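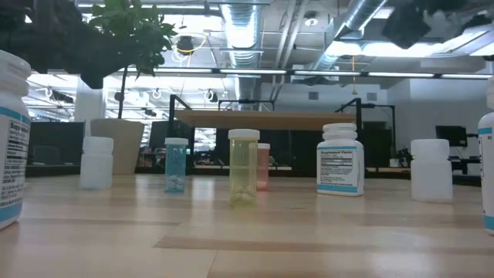
Chak-lun Pan asked whether 43 episodes is enough to train anything on. Fair question! On its own, no. Flola is meant to be mixed in with a bigger two-arm set, and what it adds is bottles and vials, which most of the sets I've tried are short on.

So, what you get. Each episode is one folder with joint positions for both arms, the gripper openings, the video streams and a one-line task text. I drove every episode myself through Talen (our teleop software), so expect one person's habits all over this - I like to come in from the side, and I slow way down before I close the fingers.
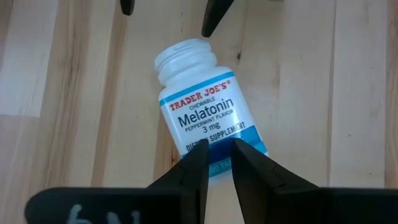 I kept the slow parts in. If you want them gone, the trim script takes a speed threshold, and 3 worked fine for me. Episodes where I dropped something are marked "fumble" in the notes column. There are 14 of those and I'd keep them, but you do you.

Splits: 20 episodes are held out for testing, the rest are for training. Please don't shuffle them together, or your scores won't line up with the Fledinus baseline.
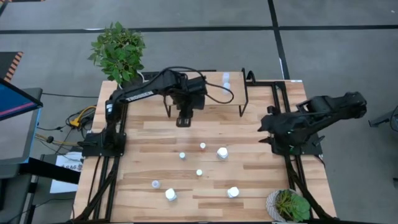 Overview camera, both arms and the full table.

Known problem: the clock on the wrist streams drifts a bit in longer episodes. Doležal's resync tool fixes it, run it before you convert anything. I'm hoping to have a cleaned-up version out in March.

Last edited 2018-01-01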